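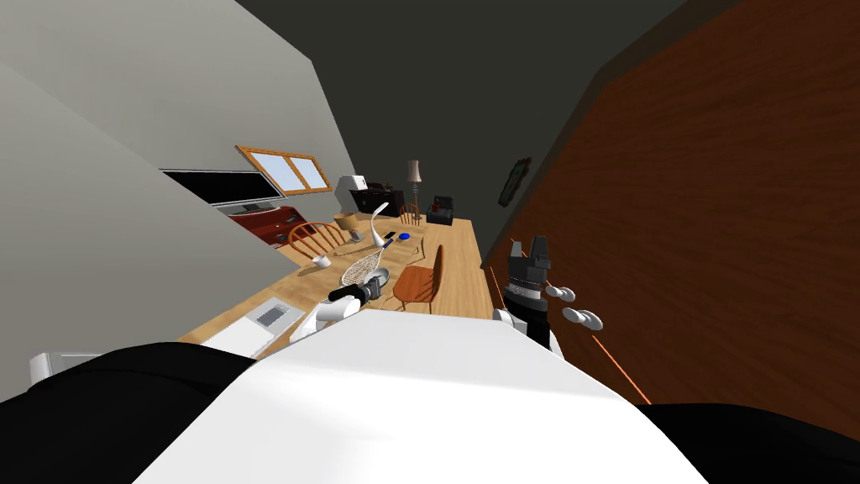 Why a robot with no bearings, no grease and no power cord should need a maintenance section at all was the first thing a reader of our draft asked, adding that two pages on the subject struck them as generous. We had expected one page ourselves. The simulated cell used in this study broke down more often than the physical one, and it did so without making any noise.

Figure 3. The simulated Drevero cell, room layout B, with the left gripper in front of the mesh net.

4.3 Setup and upkeep of the simulated cell

The cell consists of one Drevero two-arm robot model, one furnished room, and the Skestora physics package that holds the two together. It runs on a single workstation in the Tudose building. All tidying trials in Section 5 were run on it. We describe its care in the same way we would describe the care of a real machine, partly for the sake of anyone who wants to repeat the work and partly out of respect for the number of evenings it took.

Setup begins with the robot. The model is loaded alone, on a bare floor, and both arms are moved through their full range at low speed. Each gripper is then opened and closed on nothing 14 times. The number has no theory behind it. An early fault in the finger joints tended to show itself near the twelfth cycle, and two more were added for comfort. A finger that drifts between cycles means that the joint limits in the model file and those in the controller disagree, a state of affairs that the software permits and does not mention. The fix is to edit the model file, reload, and start the count again.

Only then is the room added. Layout B (Figure 3) is the more crowded of our two layouts, with chairs standing out on the floor and small objects near their legs: a cup, a blue round dish, a desk lamp. The furniture is entered into the physics package as fixed, and the small objects as free. This split sounds too obvious to write down, and for that reason we did not write it down, and for most of one month a chair in layout B was free. It was light. The robot learned to move it out of the way with its elbow, and scored very well.

The mesh net is the one object that needs setup of its own. Rigid items are each covered by a simple solid shape that the physics package uses to work out contact. A net treated this way becomes a solid lump with the weight of a net, which can be picked up by air several inches from anything a person would call net. We cover the hoop and the handle with separate shapes and leave the mesh itself out of contact altogether. A gripper may therefore pass through the mesh. We judged this the smaller lie, and the scoring in Section 5 gives no credit for a grasp unless both finger pads touch the hoop or the handle.

4.3.1 Daily checks

A short check is run each morning before any trial is queued. It takes 6 minutes, most of which is loading. The order is as follows.

First, the room is loaded and left alone for 300 simulation steps with the robot parked. Nothing should move. If an object does move, it was placed slightly inside the floor or inside a neighbor, and the physics package is pushing it out with whatever force it feels the matter deserves. A cup placed a hair too low will leave the floor at some speed. We have found cups on the far side of the ceiling. The remedy is to raise the starting height of the object, never to add weight to it, although adding weight works for long enough to be tempting.

Second, each gripper closes on a test block of known width. The reported opening is compared with the width of the block. We accept a small error in either direction but not a change from the day before. The left gripper has always read slightly wide. We never found out why, and after a while the offset was written into the configuration file under the heading "left," where it remains.

Third, the arms are brought to the parked pose and the pose is compared, joint by joint, with a stored copy. This last check caught more faults than the other two together. Most of them were of one kind: someone had saved a session with an arm raised, and the saved pose had quietly become the new starting pose. The trials that follow such a save are not wrong, exactly. They answer a question that was not asked.

4.3.2 Faults and repairs

The most costly fault concerned contact between the finger pads and smooth objects. After an update to the Skestora package, pads that had held the dish without trouble began to let it slide out over several seconds, very slowly, as if embarrassed. The update had changed how friction was combined when two surfaces meet: where the larger of the two values had been used, the package now took the average. The change was listed in the release notes, in a line about menu colors and other improvements. We restored the old behavior by hand and froze the package version for the rest of the study.

A second fault was found only because the robot was doing too well. The black shoulder sections of the model had been given no contact shapes, so the upper arms could pass through furniture while the forearms could not. A physical Drevero at Deltirico, asked to repeat one of the better trials at low speed, reached a chair and stopped. The simulated one had gone through the seat. Shapes were added to both shoulders, and all 1656 trials run up to that point were thrown out. They are not reported in Section 5. We keep them on a disk, for reasons that have more to do with grief than with method.

A third fault is not yet repaired. When both arms work close to the torso at the same time, the solver sometimes fails to settle, and the joints shake at a rate no motor could follow. Smaller time steps cure the shaking and make each trial take most of a working day. Our present rule is to stop the trial, mark it as a machine fault, and rerun it from the same start. Trials stopped in this way are listed separately from task failures, and a reader who thinks that this flatters our results can add them back in from Table 4. The ranking of the three controllers stays the same. The gap between the first and second gets smaller.

4.3.3 The log

Every change to the cell was entered in a plain text log, with the time of day, the file touched and the reason given. The reasons are of mixed quality. Early entries run to full paragraphs; by July they include "again," "see above" and, once, a single question mark next to a change in gravity. We traced that one. Gravity had been turned down to watch a grasp more slowly and was turned back up before lunch, with no trials run in between.

For anyone setting up a similar cell, we would suggest keeping the robot model, the room layout and the physics settings in three separate files – ours began as one – and giving each its own version number, printed into the header of every trial record. We added this halfway through. Trials from before the change can be matched to their settings by date, provided that the workstation clock was right, and for one stretch in the spring it was set to the wrong time zone. Those trials are marked with an asterisk in Table 4.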